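Clearing Out the Bathroom Cupboard at Kirkside

January 4, 2023

Welcome back, and a happy new year to everyone who still looks in on these little galleries! The cupboard under the basin at Kirkside had been on my list since June, and as it was pouring with rain I finally put the kettle on and made a start. My plan was the same as ever, which is to have everything out, give the shelves a good wipe, and only put back the things we really reach for.

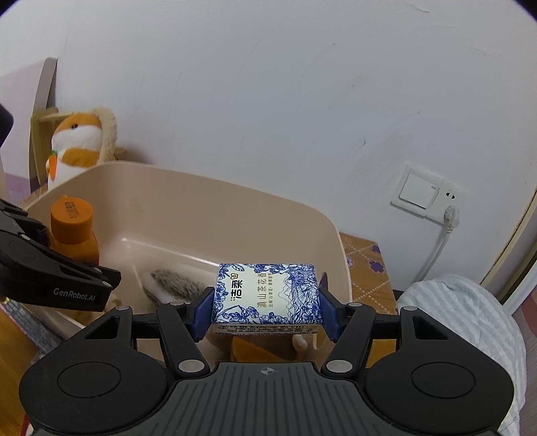
Small things on the move: a pack of tissues with blue-and-white flowers, and an orange bottle.

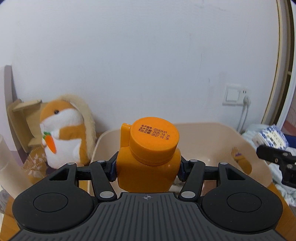
I gave myself 31 minutes by the oven clock and went over, of course, as I always stop to read labels (and then there was a second cup of tea). Five old flannels have gone into the rag bag, and the spare soap now lives on the top shelf, where I can see it before I buy any more. The towels went back last, rolled up tightly, the way I did them when we had the cottage at Skostley. Next time it will be the hall drawers, which are full of string, dead batteries and keys to goodness knows what, so do bring a biscuit and keep me company!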